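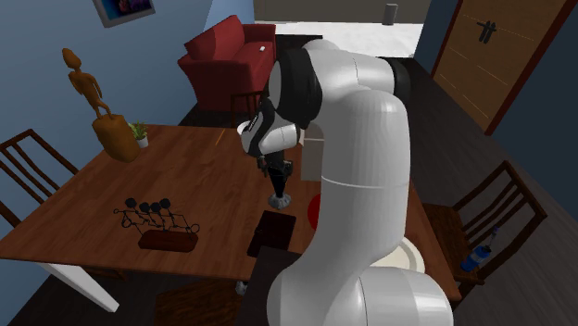 Rodrigo Montes wanted a pedal he could stomp on in the dark and not think about. Two knobs, no menus, loud. He told Florkano so a couple of years back and kept telling them until somebody built it.

25 Mar 2021 - Florkano announces the Zendia, a bass overdrive and preamp pedal in one box. Shipping now to dealers. Limited first run of 1061 units, all hand numbered.

Drive on the left, blend on the right. Blend keeps your clean low end under the dirt, so the bottom stays put when you dig in. Footswitch is the soft click type. Runs on 9V or 18V, more headroom at 18. Balanced out on the back for going straight to the desk.

Circuit is by Zixuan Gu, who also did our Herrero head. Same voicing on the mids, bit more bite up top. If you liked the Herrero but hated carrying it, this ones for you.

"We went through 13 versions of the clipping stage," says Gu. "Number 12 sounded great with a pick and awful with fingers. So, one more."

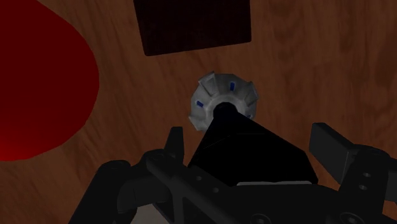 Also new: the Nitell, a passive volume pedal for bass. No battery. Smooth sweep, long travel, tuner out. Sits in front of the Zendia nicely or works on it's own. Availble in August, preorders open at dealers now.

Both pedals carry a 2 year warranty, parts and labor. Register within 30 days of purchase please.

Demo tracks by Montes and Marcelino Pacheco are up on the Florkano site, fingers and pick, no other effects. Full specs and manuals there too.

Press and review units: Maximiliano Rivas, Florkano press desk. Say which pedal you want and where to send it.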